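## 3. What People Told Me About Their Drawers

I'll start with the part of the study I got wrong. I went in thinking that folks who'd paid for a full kitchen refit would know where their things were, and folks with the old cabinets would be hunting around. So I asked 20 households in Carkley to keep a diary each July evening while they cooked, and to write down every time they opened a door or drawer and found the wrong thing behind it. I call these "misses" from here on.

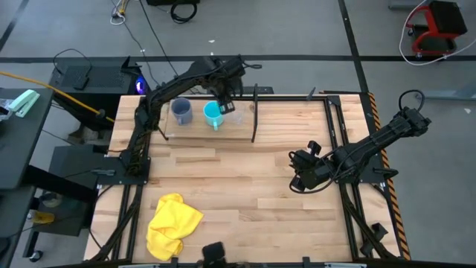

The diaries were messy (one came back with gravy on it), but they agreed on one point. Misses went up after a refit and stayed up for weeks. People kept reaching for where the forks used to be! The Oberholzer layout, with its deep pull-outs under the counter, was the hardest to get used to. The Plirno one has shallow drawers and mostly open shelves, and people settled into it faster, though they grumbled more about dust.

I should say what I mean by settled. I called a household settled once it had gone 10 evenings in a row with no more than one miss. That's a loose rule, and I picked it before I'd read any of the diaries, so at least I didn't bend it to fit.
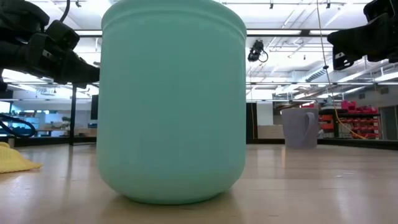

Genivaldo Siqueira, reading an early draft of this section, objected that a miss in a deep drawer costs more than a miss on a shelf, and that I was treating them as the same. "You have to bend down, pull the whole thing out and push it back," he wrote. "Your cook is annoyed twice." He's right, and I went back and marked each miss as high or low – anything below the counter was low. The gap between the two layouts got wider once I did that.

Figure 3. Wooden work surface with a bottle. 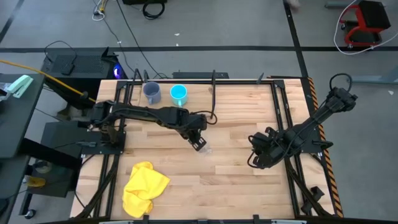
Then there's the matter of labels. A few households stuck paper labels on the drawer fronts for the first month, and I'd expected that to fix nearly everything. It helped guests a lot. The person who did most of the cooking hardly looked at them, and two of the diaries say so in pretty rude terms. I have a hunch that hands learn a kitchen before eyes do, but the diaries can't show that, and I'd want to watch people cook before I said it any louder.

The Trunance households are left out of this section. Their corner units arrived late and the fitters were still in and out during the diary weeks, so I cover them separately in section 4.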